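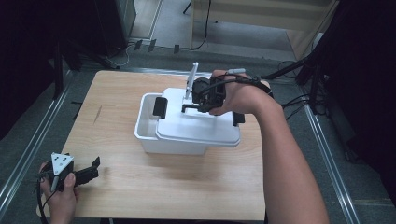 Thursday, September 26, 2024

Second week of being a teacher, and my student is a hard drive. The Clitotville plant got the news in July that Oosthuizen had bought a packing line from Sorkemier that would "learn from our people," and our people, when you got right down to it, meant whoever on second shift had the fewest complaints on file. So I have been taken off the belt and given a chair. I spend my mornings closing the lid on a white plastic container with a gripper in each hand, cable strapped to my wrist like a hospital bracelet, and in the afternoon I open it again. Packing used to be something I did while thinking about dinner. Now I have to think about packing, and I'm worse at it. My left hand has opinions I never knew about. Mostly it wants to hang back at the corner of the table and let the right one do the work, same as Dale used to on the belt.

The pay is the same. I asked. There's a "skills allowance" under discussion, which has been under discussion since July too. What has changed is who talks to me. On the belt it was six hours of yelling over the motor about football and other people's divorces. In here it's carpet and quiet, and a young man who says "great, and reset" in the same voice every time. I did 80 resets today. I know because he thanked me for 80, and I felt proud for a second, God help me.

Shoulders sore. Lunch was the egg thing again.

After lunch we moved on to cartons. The medicine box is green with a big 666 on top, and my grandmother would have had it out of the building with tongs. I set it down by the white thing and practiced bringing the fingertips together until they almost touched. I was told to go slower. I have had 2 supervisors in my life tell me to go slower and both were this week.

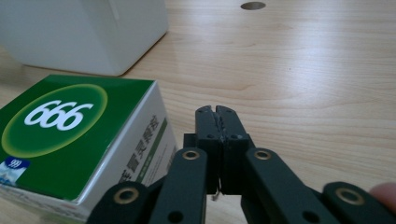

Aksel Þórarinsdóttir thinks I'm being a baby about it. She told me at the bus stop that the line at Cosell got its robots last year and she would take them over the old wrist brace any day, that the only thing she misses is the overtime, and that somebody is going to teach the machine so it might as well be a person who packs properly. Then she said to get the allowance in writing before I show it anything clever.

I've been chewing on that since. I do have a trick with the corner flaps, a thing with the side of the thumb, and I haven't used it once in that room. Couldn't do it with the gripper anyway, so it's easy to be noble.

The plant's first brick says 1867 and they walked us all past it at the announcement, to show how much the place had been through. Presumably somebody in 1867 was also told it would free him up for more interesting work.

Tomorrow more cartons. Need to call about the water heater, and buy the good liniment.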